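2020-01-24

Kitchen notebook, dumplings again

Went to Flevska last night with Kerstin and Bendik (and Ivar, who turned up for pudding) so this is half eating-out notes and half what I did at the bench this morning. Sorry for the handwriting in the paper copy, I was very full.

We got a table by the hatch, a bit draughty but you can watch them fold. Ordered the potato dumplings, the mushroom ones, beetroot soup, a plate of pickles and one smoked mackerel between us. The soup was lovely, properly sour, and I think they're using the brine from the pickles in it because the dill was the same. Bendik says vinegar. We argued about it for most of the soup!

The mushroom dumplings were the ones I really wanted to try. The skin was thinner than ours and still had a chew to it, no floury bit where the edges meet. I pulled one apart on my side plate and the filling was chopped very small, almost a paste, with onion cooked right down. Ours is far too chunky, it pokes holes. The potato ones were fine, a bit plain, and they came lukewarm, which Kerstin mentioned and they swapped them without any fuss. Service was slow otherwise. Bill came to 471 for the lot, tip not included.

Ivar had the poppy seed cake and wouldn't share, so no notes on that.
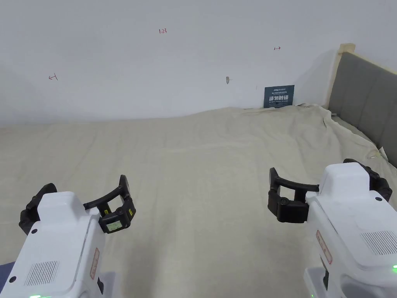

Big bed, beige sheet.

Bench this morning. Made up two doughs, both from the Lindeck flour. First one is our usual recipe with the egg. Second one without egg, hot water, bit of oil, rested under a bowl while I did the onions. Rolled both by hand because the Myklebust roller is sticking again on the thin setting (Ebbe, did you take the side plate off? there's a screw in the spoon drawer). Got 28 out of each batch with the small cutter.

The hot water dough is miles better. Stretches round the filling and seals with just a pinch, I didn't need to wet the edges at all. The egg one sprang back and two of them opened in the pot. Boiled everything for 6 minutes, which was too long for the thin ones, the bottoms went slippery. Try less next time and start timing when they float.

Filling: used 2000 g of mushrooms, chopped by hand, and it cooks down to hardly anything. Salted at the end this time. I'd like more pepper, and maybe a spoon of soured cream stirred in once it's cold. Teodor tasted and said it needed caraway but he says that about everything. I've put a small pot of it aside with caraway so he can have his way.

The rest of the filling is in the fridge, second shelf, in the Wellunex tub with the blue lid. Please don't put it on toast. The leftover egg dough is wrapped next to it and anyone can have that for noodles.

Still to do: pickle brine soup, one pan with brine and one with vinegar, and give them to Bendik without saying which is which. Flour is getting low too, enough for two more goes if I'm careful. Kerstin wants to go back to Flevska in March when the menu changes, and I've said yes, but we're booking a table away from the door.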